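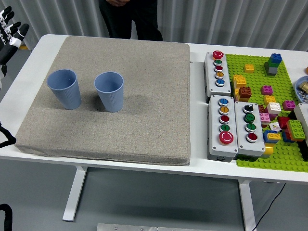
SHORT FICTION

The Cushion Table

My aunt left me the shop in April, and by the shop I mean the lease, the debt, the bell over the door and one cushion.

I'm exaggerating, there was plenty of other stuff. But the cushion is what the lawyer's letter mentioned by name. "The gray cushion, to be kept on the white table, left side." Then a whole page about the boiler.

It's a big thick thing, speckled gray going on beige, puffy at the edges like a loaf that rose too much. I'd known it all my life and never once seen a person sit on it. When I was little I thought it belonged to a cat we hadn't met.

The shop was called Gavoscombe, after the street, and it sold what my aunt called bits. Bits off things, bits for things. If your grandfather's lathe had a dead switch you came to Gavoscombe and she went into the back and was gone so long you started reading the calendar, and then out she came with the switch. She had 521 drawers in there (she'd numbered them, I'm not crazy enough to count) and the labels were in a handwriting only she could read. I could do maybe a third.

So for the first week I just sat at the white table and moved things around. I had three of the old push-button boxes out, the gray ones with a screw at each corner, because a man had called from Caltberg wanting one and couldn't tell me which. "The one with the red button," he said. They've all got a red button! Two of them have the great big red mushroom kind that you slap with your palm, and I had slapped both of those a fair amount by then, I'll admit it. It's very good for the nerves. You slap it and nothing in the world stops, and you feel better anyway.

Behind the boxes I had the Lego. My aunt kept a green baseplate on the table for customers' kids, and I suppose I was the first of those kids, being family and underfoot. Somebody had left a tower on it, blue on top, and some yellow ones scattered in front like a town that had run out of money. I added to it whenever the phone rang. I'm forty-four years old.

Now, the cups. Every day at half past three my aunt used to put two light blue plastic cups on the cushion. They're the ribbed sort, you'd get them for a picnic. She'd stand them up there, one a little behind the other, and go on with her work. I'd asked her why when I was nine and she said, "In case." I asked again when I was nineteen and she said, "I told you already."

I put them out that first week without really deciding to. It got to be half past three and my hands did it. They wobbled a bit, because a cushion is a stupid place for a cup, and then they settled and stood there with nothing in them, and I went back to trying to read drawer labels.

Around four the bell went and it was a woman in a long brown coat with rain on the shoulders. She didn't look at me. She looked at the cushion and her whole face sort of came down a notch.

"Oh good," she said. "You're still doing it."

I said I was, and then, because I couldn't stand it, I asked her what it was I was doing.

She told me she drove the truck for Jafarzadeh, the bakery supply people, and had done for years, and that this window faces the loading dock across the way. If the cups were out on the cushion, up high enough to see over the sill, the kettle was on and a person could come across. If they weren't, my aunt was busy or in a mood. Flat on the table you couldn't see them from the cab. They'd tried it.

"Why two?" I said.

"Well, one for her," she said.

I want to tell you I said something nice. What I said was that I didn't know where the kettle was. She did. It was behind the Tresteo catalogs, on the shelf I'd been hitting my head on all week, and there was a tin beside it with 3,000 teabags in it, or it looked like that many to me.

We drank out of mugs, by the way. The blue cups are no use for tea, they go soft. They just sat on the cushion the whole time while she told me which of the boxes the man from Caltberg wanted (four buttons? no, five, with the red in the middle, he'd been in for the same one two years ago and dropped it in a canal) and read me the labels on the top row of drawers, one after another, hardly squinting.

When she'd gone I reached over to put the cups away, and then I looked across at the dock. There was another truck just backing in.

I left them where they were and filled the kettle.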